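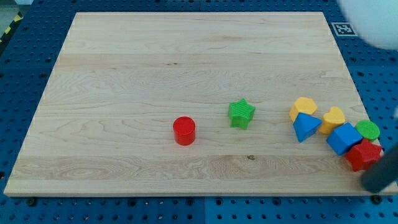 Mustlow Board Oil, 650 ml tin
By the Flasport workshop desk
October

Most board oils are sold with a promise that they "feed" the wood, and we have never seen a board go hungry. What an oil can do is slow down water getting in and make the grain easier to see. On a pale board with long bands and swirls in the middle, like the one under the red, green, yellow and blue blocks, the figure is most of what you paid for, so a finish that turns everything orange is a poor bargain. Mustlow goes on nearly clear. The maker says it stays that way for years, and we have only had it since spring, so make of that what you like.

The tin claims 20 coats on a medium board. We got fewer, and we weren't being generous with it. Two thin coats did more than one thick one, which stayed tacky overnight and picked up fluff from the cloth. Leave it until morning whatever the label says about "touch dry in 2 hours".

It won't lift stains, fill knife cuts or flatten a board that has cupped. Joins between strips that have opened up need glue. The smell is mild, a bit like candles.

Komano sell a similar oil in a 215 ml bottle with a nicer cap. It costs more for what you get, and side by side on offcuts we couldn't tell which was which. The Wongsuwan wax is harder wearing but a chore to buff.

Sold singly. Cloth not included, despite the drawing on the lid.

Last updated: October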